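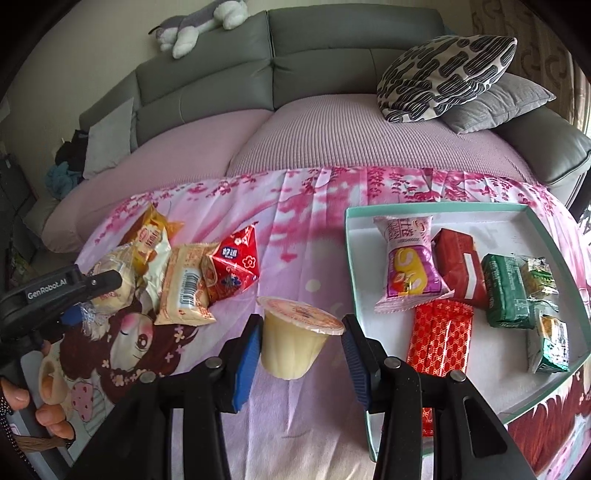

Jelly cup between the pads, snacks on the pink blanket. Right-hand view.

Saturday, second half of the afternoon

Back on the grasp-width estimator. Clémence's complaint from the Lomdale branch: width output jumps when the target is clear plastic. Confirmed. Opaque packets track fine, the jelly cup doesn't. Detector locks onto the orange and white lid and treats the lid as the whole object, so the predicted closing width is the lid width and the approach height comes out too high.

Tried:
– lowered mask threshold. Got the cup wall back but also picked up petals from the blanket print. No good.
– cropped to the region between the pads before segmenting. Much better. Costs almost nothing.
– temporal smoothing over 2 seconds. Hides the jumps, adds lag. Took it out agian.

Second thing, the printed face on the blanket gets proposed as an object in 243 clips out of 3,000. Depth check should throw it out (flat, zero height) but the check runs after ranking. Moved it before. Need to rerun the lot overnight, Wibisono config, same seed.

Évan wants the left and right tool poses in one shared frame before the planner sees them. Agree, but the time offset between the two streams isn't fixed yet and I don't want to bake it in. Left it as a flag in Ekik, off by default.

To do
rerun with depth check first, compare against the old numbers
label lid and cup seperately on the clear items, start with 2,000 frames
ask Clémence which commit she had the jumps on
tray rim still gets merged with packets close to it, look at Monday's masks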